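5.3 What went wrong in the bedroom

I'd love to say the bed-making runs failed in some deep and interesting way, but most of the trouble came down to one silly contact setting, and it took me until June to find it. We ran 145 episodes of the pillow task in Neltetti, our simulator, with the Otumau policy driving the arm. The job sounds easy enough: drive up to the bed, pick up the pillow, put it back down square to the headboard. In around a quarter of the runs the arm never got that far. It stopped short with a force alarm, well before it had touched any bedding at all!

My first guess was the policy, so I spent ages replaying its choices (Shoshana Okafor, who wrote the alarm code, was very patient with me). The bedroom we used for the replays is shown in Figure 6.

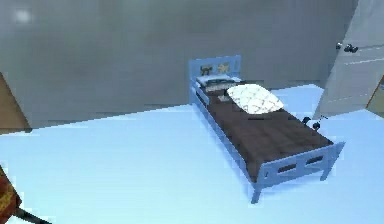 Figure 6. The simulated bedroom used for the pillow task, with the gripper at lower left and the pillow lying at an angle on the blanket.

The footboard has two slots cut through it and there's another in the side rail, and those slots were the culprit. When Fiadzo turned the bed mesh into collision shapes, it quietly filled the slots in and puffed the whole frame out by 6 cm. So the arm was bumping into a bed that was fatter than the one being drawn, and the alarm was doing exactly what Shoshana had asked of it.

I rebuilt the shapes by hand and ran the failed episodes again. All but 2 got to the pillow. Those last ones still bother me: in both, the wrist swung low on the way in and clipped the side rail for real, at a speed I wouldn't want near a person. We've capped the approach speed for now, and we left both runs in the failure counts in Section 5.4.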